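3.2. Le panier comme contenant ouvert

Les contenants domestiques à paroi pleine, boîtes, bacs ou tiroirs, ont été traités dans la section précédente. Nous abordons à présent les contenants ajourés, moins souvent étudiés alors qu'ils sont courants dans les cuisines et les petits bureaux. Le relevé mené à Dresthorpe comprend 28 postes de rangement, dont 20 comportent au moins un panier en fil métallique. La grille de codage est celle du protocole Motbridge, sans modification. Chaque poste est décrit d'abord par son support (table, étagère, plan de travail), puis par le contenant et enfin par les objets qu'il reçoit.

Le cas retenu pour la figure 4 associe un panier rectangulaire noir, à mailles carrées, et une table de bois clair. Le fond du panier est lui aussi grillagé, de sorte que le veinage de la table reste lisible sous l'objet rangé. Un gobelet jaune moutarde, orné d'un chiot de dessin animé coiffé d'un chapeau rouge et du mot « PUPPY », y est posé debout.
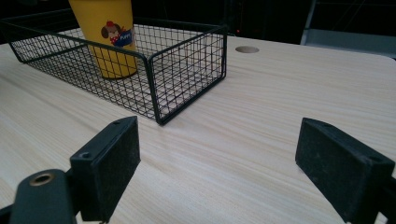 185

La position debout est la plus fréquente pour les gobelets et les tasses hautes de notre corpus. Elle demande peu de surface au sol du panier et laisse l'ouverture accessible par le haut. En revanche, un récipient étroit posé sur un fond en grille n'a pas l'assise que lui donnerait un fond plein : le contact se fait sur quelques fils seulement. Les participants interrogés à ce sujet mentionnent surtout le bruit du métal et, pour trois d'entre eux, la crainte que l'objet bascule lorsque le panier est déplacé.

Le codage distingue la saisie par le bord du contenant et la saisie par l'anse. Un panier muni d'une anse haute peut être transporté d'une seule main, mais l'anse réduit le passage au-dessus de l'ouverture quand elle reste relevée. Nous avons donc noté sa présence séparément de la forme générale. La hauteur des parois est notée de la même manière, par comparaison avec l'objet le plus grand que le panier contient.

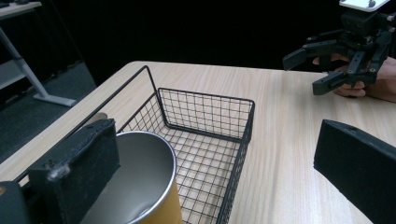
Fig. 4b. Panier à anse courbe et gobelet à intérieur métallique, vus par le dessus.

Vu d'en haut, le gobelet se lit tout autrement. L'intérieur métallique argenté domine et le décor ne peut plus servir à reconnaître l'objet. Cette différence a une conséquence pour le classement : un codeur qui ne dispose que de la vue plongeante range volontiers le gobelet parmi les ustensiles en inox, tandis que la vue latérale conduit à la catégorie « vaisselle décorée ». Sur ce point, l'accord entre codeurs était de presque 3 cas sur 4 avant l'harmonisation des consignes. Nous avons ensuite retenu la règle suivante : la matière et le décor sont codés dans deux champs distincts, et un champ non observable est laissé vide.

La place du panier sur la table a été relevée par rapport aux bords et aux éléments fixes du plateau. Dans le cas présenté, le passe-câble rond constitue un repère commode.
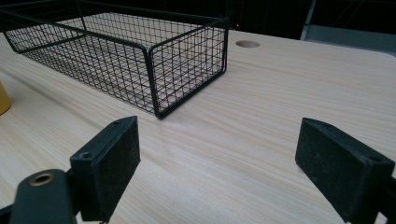

Fig. 4c. Position du panier par rapport au passe-câble de la table.

Ce type de repère manque sur les tables de cuisine du corpus Plustari, pour lesquelles seule la distance au bord le plus proche a été conservée. Les deux séries ne sont donc comparables que sur l'orientation du panier, codée en trois classes : parallèle au bord, perpendiculaire ou oblique. L'indice d'ouverture de Sæther, utilisé plus loin pour les étagères, n'a pas été calculé ici.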